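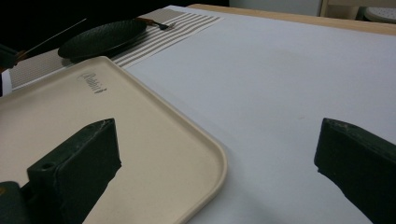 Dreltance Serving Tray, Rectangular, Shallow
Product group: Table service / Trays and mats
Supplied by: Janbridge Table Supply

General

The Dreltance is a shallow rectangular tray for table service, self-serve counters and meeting rooms. It has a raised lip on all four sides, rounded corners and a flat inner floor with a smooth matte finish. Color is a warm off-white, listed on the order form as Cream. A small cursive logo is printed in a dark color on the floor of the tray, near the rim.

Cream is the only color in stock. A gray version is planned for November and will carry its own item code.

Construction

The tray is molded in one piece from plastic. There are no handles, inserts or applied edge strips. The lip is the gripping surface and continues around the corners without a break, so the tray can be picked up from any side. Corners are smoothly rounded on the inside as well and can be wiped with a flat cloth.

The matte floor shows fewer fine scratches than a gloss floor. It does not have a non-slip coating. For stemmed glasses or tall cups, order the Whitlock tray liner separately.

Use with mats and plates

Trays can be set directly on a bare tabletop or partly over a placemat. When the rim overlaps a mat, check that the tray sits level before loading it - thick woven mats can lift one side enough to move liquids.

The Drilside striped placemat (narrow gray-brown and white stripes, parallel to the long edge) is the mat most often ordered with this tray. It lies flat after unrolling if left overnight under a light weight. The black oval plate in the same range has a dimpled surface and is sized for the placemat. It can be carried on the tray, one plate at a time, with room left for cutlery.

Care

Wash by hand or in the top rack of a commercial dishwasher. Do not use scouring pads on the logo. Coffee and tea marks come off with a paste of baking soda and water, left for 10 minutes and rinsed. Do not use in a microwave or oven, and do not set pans on the tray straight from the stove.

Dry before stacking. Trays stacked wet can hold together at the lip and should be separated by a slight twist, not by prying with a knife.

Ordering

Minimum order: 3 trays
Carton quantity: 10 trays
Carton orders ship flat in a single stack with paper between the trays.
Placemats: packs of 5
Oval plates: sold singly
Tray liners: packs of 10, cut to size

Mixed cartons are not available. Replacement trays for an existing set may differ slightly in shade between production batches - quote the batch number on the underside if a close match is needed.

Returns

Unused trays can be returned in the original carton. Trays with a custom print cannot be returned unless the print is faulty. Placemats must be unwashed.

Product questions and bulk pricing: Tegwen Samuel, table service desk, Janbridge.

Page last revised 4 October 2025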